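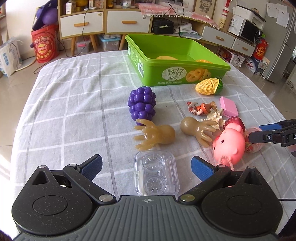 Handheld gripper demos: lots of clutter beats lots of repeats?
Board index > Manipulation > Learning from demonstration

saltbush_sam
Original poster
Hi all, long-time reader, and I've finally got something worth arguing over. We've been training a tidy-up policy (internally it's called Odell, don't ask) purely from handheld gripper recordings. Toys and small household bits go into a green biscuit box. No teleop, no robot in the room with the toys during collection, you just pick things up with the gripper and the wrist view goes straight in as the observation.

The question was dead simple. If you've got a fixed budget of demos, do you spend it on the same few objects in the same spot, or do you tip out everything you own and keep changing it?

We did both. Budget was around 2000 picks each way. The repeat set used one layout and three objects. The clutter set used whatever was in the toy pile, with things lying on their sides, touching each other, half behind each other, and the layout changed constantly. Same network, same training length, same arm at the end with the same blue finger pads.

The clutter policy is so much better on new objects that I went back and checked whether I'd swapped the folders! It goes for things it's never seen and closes on a sensible bit of them. On the repeat objects in the repeat layout it's a touch worse, which I can live with.

kelp_and_kinematics
This is great. What did you do about the see-through stuff? I can make out a contact lens case with clear wells in your first shot, and that would be a nightmare for us. Our wrist view loses anything clear as soon as there's a pattern behind it, and a checked cloth is about as mean as patterns get.

saltbush_sam
We kept it in on purpose! Clear objects on a checked cloth are still the worst category by miles. What the policy seems to have picked up is the edges, so it comes in square to the case and does all right. Round clear things, no. It hovers over them like it's thinking.

The octopuses are the opposite. Squishy, tentacles everywhere, and it'll have a go from nearly any angle. I was sure those would be the hard ones.

torque_wrench_toque
Going to be the grump here. Your two sets differ in more than clutter. The repeat set has three objects and the other has a whole pile, so you've shown that more objects help with new objects. I'd have been shocked by anything else. If you want to say something about clutter, you need the same pile of objects shown one at a time on a bare cloth, and then the same pile all together.

kelp_and_kinematics
I half agree. But the budget is the real-world question, isn't it? I have an afternoon and a gripper. I want to know what to do with the afternoon.

torque_wrench_toque
Sure, and "use more objects" answers that without the word clutter in the title.

saltbush_sam
Fair cop, that's a proper hole and I should have seen it. I've got the one-at-a-time run planned now. I'd still bet on clutter doing something of its own, because of the approach. With a bare cloth you drop straight down every time. In a pile you have to come in sideways, or open wide around one thing without shoving the next.
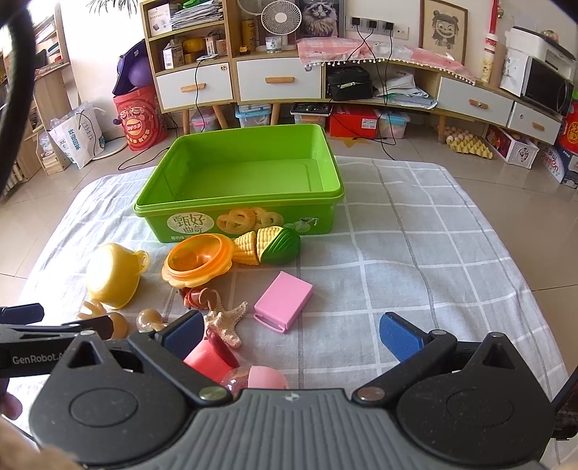 Last edited by saltbush_sam in March; reason: fixed folder names

Okay, the extra run is done, and I've put the floor sessions in as well since people were asking by message whether it only works at one height. Summary for those who don't want to read the lot:

One at a time, full pile of toys: well ahead of the old repeat set on new objects. So torque_wrench_toque was right that most of my gain was object variety. I've changed the wording in our write-up.

All together, full pile of toys: ahead again, by a smaller step, and nearly all of it comes from tests where something is sitting next to the target. On lonely objects the two are the same as far as I can tell.

We scored 200 test grasps for each policy, split over the two kinds of test. Enough for me to believe the gap with neighbours. Not enough to rank toy types, so please don't quote me on starfish.

Flat things on the floor were a nice surprise. Lids are hard when they're level with the cloth, and a lot easier when they've ended up tilted, and the policy plainly prefers the high side. I never told anyone to demonstrate it like that. We must all do it without thinking.

torque_wrench_toque
Well, I take my toque off to you. That's a much better result than the first one, and I'd read that write-up. Did the person doing the demos know which set they were recording for?

saltbush_sam
Yes, no way round it, you can see what's in front of you. Two of us swapped over partway through each set so at least it isn't one person's habits against another's.

pinheiro_build_user
Does your time sync hold up over a long take? We use the Pinheiro scripts and I get a slow drift between finger width and video, so the grasp looks like it closes before the pads reach anything. In clutter I'd think that would hurt more, as it would learn to shut early and clip the neighbour.

saltbush_sam
Oh, good thought. We cut takes short, one tidy-up per take, and re-zero the width with the pads fully closed at the start. I haven't measured drift inside a take. I will!
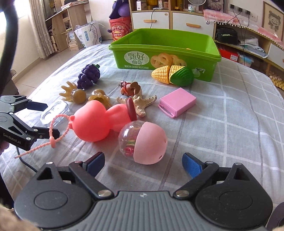 Re: Soft surfaces (split from above)

kelp_and_kinematics
Pulling this out as its own topic. The bed sessions interest me the most. Does the sheet giving way under the fingers mess with your heights?

saltbush_sam
It does, and in a helpful way I think. On a hard surface you learn a very exact stopping height, and if the arm is a whisker low it pushes into the table. With bed data mixed in, the policy stops a little higher and leans on the sides of the object more. The big pink rabbit is the star of this one, it's rubber and you can grab it practically anywhere. The capsule toy with the little burger in it is more fun, with one half clear and the other solid pink. Ours goes for the pink half again and again.

torque_wrench_toque
That's your clear-object problem turning up again. I'd test it with the clear side facing the gripper and the pink side away.

saltbush_sam
Did a handful like that last night. It swings around to reach the pink. Slow, a bit silly looking, and it counted as a grasp under our rules, so now I'm wondering about our rules.

kelp_and_kinematics
Keep the rules and report the time as well. We did that on Torkolbridge and it saved a lot of arguing. Are you sharing the bed takes? I'd love to try them with our arm, different pads and all.

saltbush_sam
Yes, once the drift check is done. I'll put the link in this topic, along with the layouts we held out for testing. Please keep those out of your training if you want to compare numbers.

pinheiro_build_user
Count me in. I'll run the sync script over them first and post the plots.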